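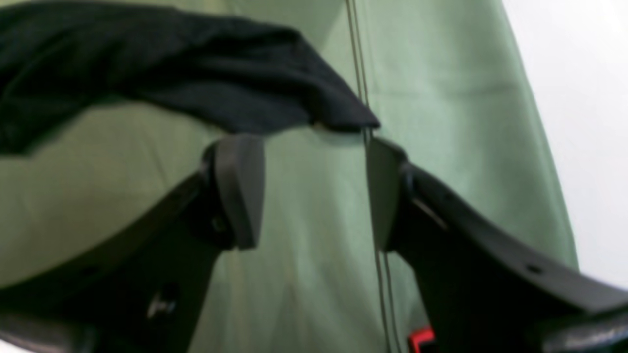

Chapter 6
Cloth and How It Falls

Pick up a dish towel by one corner and let it hang. In less than a second it settles into a shape full of soft ridges and hollows, narrow at the top and loose below. Now put it down, pick it up by the same corner, and let it hang again. The folds will be different! You held the same towel at the same place, and it found a new way to fall.

Cloth is one of the most familiar materials in our lives and one of the hardest to predict. A block of pine keeps its shape on the table, on the floor, or in your hand. A T-shirt has no shape of its own to keep. Its form at any moment depends on where it is held, how heavy it is, how stiff its threads are, and what happened to it on the way there - a tug, a twist, a night at the bottom of a laundry pile.

The last two chapters dealt with things that bend only a little, such as shelves and springs. We now turn to things that bend almost for free. A cotton sheet strongly resists being stretched along its threads, yet it gives way to the gentlest push from the side. Nearly everything in this chapter grows out of that one lopsided fact, including why a tablecloth makes ruffles at its corners and why a fitted sheet is so maddening to fold.

We'll start with a single hanging thread and work up to woven cloth. Section 6.2 introduces the drape test, in which a round sample is laid over a smaller round stand and its shadow is traced on paper. You can do this at home with a soup can and a flashlight, and I hope you will (scrap fabric is fine, and old pillowcases are wonderful). Section 6.3 looks at creases, and at what heat and moisture do to them. The chapter closes with folding, where we follow Lama Issa's method for sorting garments by the way they sag when lifted at two points.

Before you read on

Find three pieces of cloth of different weights. Lift each one by a corner, then by the middle, and sketch the outline both times. Pay special attention to the lower edge: does it sag in a curve, or does it gather to a point? Keep the sketches, as you'll need them for Problem 2.

Words to watch for: drape, grain, bias, bending stiffness, shear, crease recovery

6.1 A Thread Under Its Own Weight

Tie a length of sewing thread between two chair backs and leave some slack.
The curve it makes is called a catenary, from the Latin word for chain.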